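Zwischenbericht zum Teilvorhaben Datengewinnung
Projekt Plikier, Arbeitspaket 4
Stand: 2022-12-08
Bearbeitung: Kazuhiro Honda, Dusham

Berichtszeitraum und Gegenstand

Der Bericht schließt an den Stand von Oktober an. Gegenstand des Arbeitspakets ist die Gewinnung von Beispielläufen, mit denen das Greifmodell im kommenden Projektabschnitt trainiert wird. Im Berichtszeitraum wurde ausschließlich in der Simulation gearbeitet. Läufe an der realen Anlage sind erst für den nächsten Abschnitt vorgesehen und im Finanzplan dort veranschlagt.

Stand der Aufzeichnung

Bis zum Stichtag wurden 490 Läufe aufgezeichnet. Davon sind 113 nach der Durchsicht verworfen worden, überwiegend wegen abgebrochener Steuerverbindung oder weil die Bedienperson den Lauf selbst als misslungen markiert hatte. Die verworfenen Läufe werden nicht gelöscht. Sie liegen getrennt ab und können später als Negativbeispiele herangezogen werden, falls das Modell davon profitiert. Darüber ist noch nicht entschieden.

Gesteuert wird von Hand über das Eingabegerät von Cliteck. Die Einarbeitung neuer Bedienpersonen hat länger gedauert als geplant, im Mittel ungefähr 8 Stunden bis zum ersten verwertbaren Satz. Jeder Lauf wird mit Gelenkstellungen, Greiferöffnung und Bilddaten gespeichert. Zu den Bilddaten gehört eine greifernahe Ansicht, in der beide Finger mit ihren Griffflächen zu sehen sind. 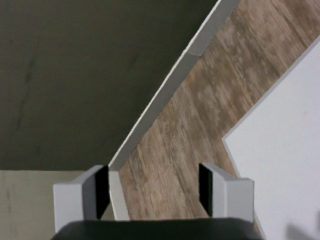
Abb. 1: Greifernahe Ansicht in der Simulation, Greifer ohne Objekt.

Bei der greifernahen Ansicht ist der Bildinhalt stark von der Stellung des Handgelenks abhängig. In manchen Abschnitten eines Laufs enthält sie kaum Information über die Aufgabe, sondern vor allem Boden und Wandflächen. Diese Abschnitte bleiben vorerst im Datensatz. Ein Kürzen der Läufe würde die Zeitbezüge zu den Gelenkdaten verändern und wäre in der Nachbearbeitung aufwendig.

Simulationsumgebung

Die Umgebung wurde von Fujimoto übernommen und für unsere Zwecke angepasst. Sie bildet einen Raum mit weißem Arbeitstisch nach, dazu Wandleiste mit Steckdosen, Holzboden und Sockelleisten. Die Anpassungen betrafen die Reibwerte der Fingerflächen und die Beleuchtung. Beim Schattenwurf der Arme auf die Tischplatte besteht noch Abstimmungsbedarf mit Fujimoto. Für das Training ist er nach jetziger Einschätzung unkritisch, für den späteren Vergleich mit realen Aufnahmen sollte er aber einstellbar sein.

Die Aufgaben verwenden kleine Gegenstände auf der Tischplatte und einen kleinen weißen Schubladenkasten. In der Raumansicht ist die Lage der Objekte zueinander gut zu erkennen, auch dann, wenn der Greifer einen Block dicht über dem Tisch hält.

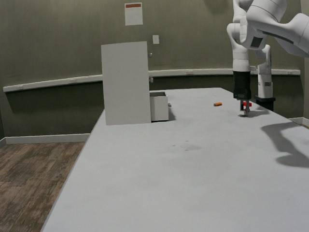
Abweichungen vom Arbeitsplan

Die Beschriftung der Läufe mit kurzen Aufgabentexten liegt vier Wochen zurück. Ursache ist ein Wechsel des Dateiformats, der eine erneute Konvertierung der älteren Läufe nötig machte. Die Konvertierung ist abgeschlossen, die Beschriftung läuft wieder. Mehrkosten sind nicht entstanden, die Stunden wurden innerhalb des Arbeitspakets verschoben.

Nächste Schritte

Abschluss der Beschriftung und Übergabe des bereinigten Datensatzes an die Modellgruppe.
Erster Trainingslauf mit und ohne greifernahe Ansicht, um deren Nutzen zu beziffern.
Klärung mit Fujimoto zur Beleuchtung.
Vorbereitung der realen Anlage in Dusham, Beschaffung der Ersatzfinger.

Eine Änderung der Mittelansätze wird derzeit nicht beantragt.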